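Noticias del taller: ya estamos con las camas

Después de unos meses dedicados a mesas de cocina y estanterías, el equipo de Priltside ha empezado por fin con los dormitorios, y tenemos muchas ganas de contarlo. Quienes nos leéis desde el principio sabéis que la ropa de cama llevaba en la lista desde la primera reunión – y que siempre la dejábamos para más adelante.

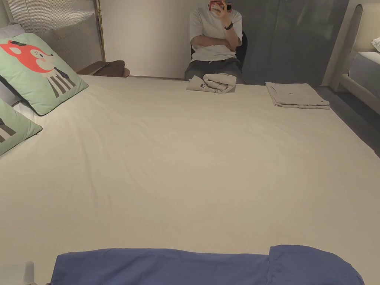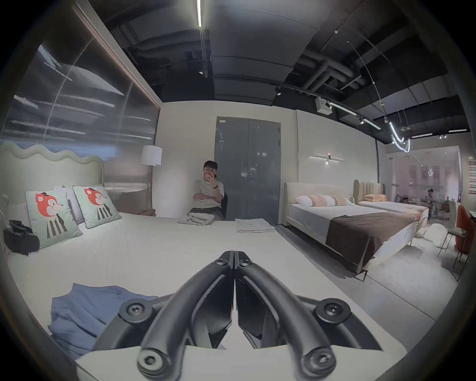

Sábanas, cojines con un zorro y ropa doblada: el material de trabajo de esta temporada.

La idea de Priltside es sencilla de explicar. Una persona coge una pinza de mano, hace con ella una tarea doméstica de principio a fin y el sistema guarda el recorrido, la apertura de los dedos y lo que se veía en cada momento. Con muchas repeticiones de la misma tarea, hechas por gente distinta, se entrena después al robot. No hay que programar cada movimiento ni traer un brazo mecánico a cada habitación, y eso nos ha permitido movernos con una soltura que el año pasado ni soñábamos.

En septiembre cerramos la primera tanda: 900 demostraciones completas, repartidas entre cuatro tareas. Las cuatro son colocar cojines contra el cabecero, extender un cobertor doblado, mover un montón de ropa doblada sin que se deshaga y estirar la esquina de una bajera. La última es la que más guerra nos está dando, y también la que más nos gusta. Una esquina de sábana no tiene una forma fija, se esconde debajo de sí misma y cada persona la busca de una manera. Hay quien pellizca el borde y tira, y hay quien mete primero la punta de la pinza por debajo y levanta. ¡Las dos técnicas funcionan! Hemos decidido conservarlas por separado, con su etiqueta, y ver cuál aprende mejor el modelo.

Con los cojines pasó algo curioso. En las primeras sesiones todo el mundo los agarraba por el centro, como haríamos con la mano, y la pinza resbalaba sobre la tela tensa. En cuanto alguien probó a cogerlos por una esquina, el porcentaje de agarres buenos subió muchísimo. Ahora lo enseñamos en los primeros minutos de práctica, antes de grabar nada.

Por si alguien se anima a participar, un par de cosas prácticas. La formación dura 12 minutos y no hace falta ninguna experiencia previa. Se trabaja más despacio de lo que pide el cuerpo: los movimientos bruscos emborronan la imagen y luego hay que descartar la toma. También pedimos que, si algo se cae o se tuerce, se corrija y se siga adelante. Esas recuperaciones valen oro, porque al robot también se le van a caer cosas.

Mientras tanto, en Clatley avanza la otra mitad del proyecto, la del control remoto. Allí manejan un brazo a distancia con dos mandos y comparan los resultados con los nuestros. Sus tomas salen más limpias, pero cada una les lleva bastante más tiempo – en una jornada buena consiguen 140, y acaban con los hombros destrozados. La combinación de los dos métodos es lo que de verdad nos interesa: mucha variedad con la pinza de mano y, encima, una capa más pequeña de ejemplos hechos con el propio brazo. Las pruebas preliminares con toallas, que hicimos antes del verano, apuntaban en esa dirección.

La sala de Gramley nos ha pasado además una versión nueva del programa de revisión. Ya se puede ver cada demostración junto a la gráfica de apertura de los dedos y marcar el momento exacto del agarre sin cambiar de ventana. Parece un detalle menor, pero a quienes revisamos tomas por la tarde nos ha cambiado la vida.

Lo siguiente es llegar a casi 3,000 demostraciones antes de cerrar el bloque de dormitorio y añadir dos tareas más, meter una almohada en su funda y doblar una manta entre dos personas. Esta última la haremos con dos pinzas a la vez, y todavía estamos discutiendo cómo sincronizarlas. Si en vuestro grupo habéis trabajado con algo parecido, escribidnos, por favor.

En el próximo boletín, los primeros resultados del modelo entrenado en Myklebust y la lista de horarios para las sesiones de práctica.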